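Who Should Carry the Box?

Opinion from the Nestside Residents' Office
05/10/2018

Household deliveries have changed the work of every residential building, and the rules in most leases have not kept up. At Nestside, the standard lease still speaks of "ordinary kitchen refuse" and gives cardboard a single clause, written when a large carton arrived only with a new television. The 52 apartments in the Cabrera building now receive more than 300 parcels in a typical month. Each one leaves something behind, and the question of who must deal with it has been left to good manners.

This office holds that the duty should be shared in writing between the resident, the building and the seller. At present the resident bears nearly all of it. The current rule asks that every carton be opened out, folded flat and taken to the paper store in the rear yard. For a healthy adult with a free evening this is a small request. For a resident who uses a cane, or who returns from a night shift with a child to feed, it is a real burden, and a fine for failing to meet it is hard to defend.
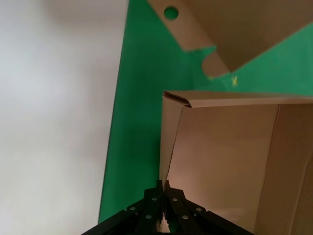
What the Building Owes

A landlord that accepts deliveries at its front desk has accepted a part of what follows from them. The paper store at Cabrera was laid out for newspapers. Its door is narrow and its light is poor, and the path to it crosses the parking area. It is locked at 5 in the afternoon, before many residents are home. We have raised these points with the managing agent at Stetoseck and have been told that longer hours would raise insurance costs. That may be so, but the figure has never been shown to residents, and they should be allowed to judge it.

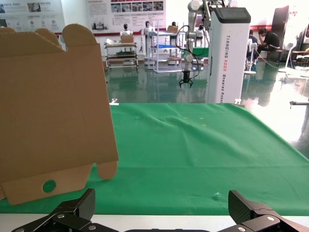
A folding table and a safe box cutter on each floor would cost very little by comparison. So would a weekly collection from the landings, which the Hevent building has had for 2 years. Residents there still flatten their own cartons if they are able. Those who cannot do so leave them beside the elevator on the appointed morning, and the matter is closed. The fire inspector's condition, that nothing stay on a landing overnight, has been met.

Collection has its critics, and their view deserves a fair hearing. 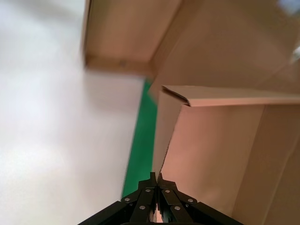

One resident wrote to us in June that she buys almost nothing by mail and objects to paying, through her service charge, for the habits of her neighbors. If people want things brought to the door, she argued, they can take the wrapping away again. She asked that any new service be billed by use.

The objection is sound in principle. We part from it on practice. Billing by use would require someone to record whose carton is whose, and the cost of keeping such a record could easily pass the cost of the collection itself. It would also fall hardest on residents who order by mail for reasons of health. Service charges already cover the elevator for those who live on the ground floor, and few tenants dispute it.

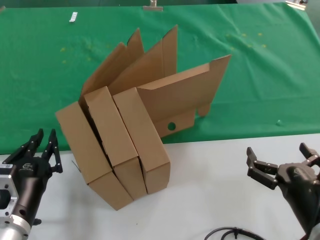

Sellers must also answer for their share. Some now ship in cartons with tabs and slots that open without tape, and these are welcome. Others still send a small item in a box fit for a pair of boots. A building has little power over a distant warehouse, but a landlord with many buildings has some, and Nestside should use it when it signs its next agreement with a parcel carrier.

We therefore ask that the cardboard clause be rewritten before the next round of leases, that fines under the present clause be suspended until then, and that the Hevent collection be extended to Cabrera for a trial year. Residents who wish to comment may leave a letter at the front desk or bring it to the office during posted hours.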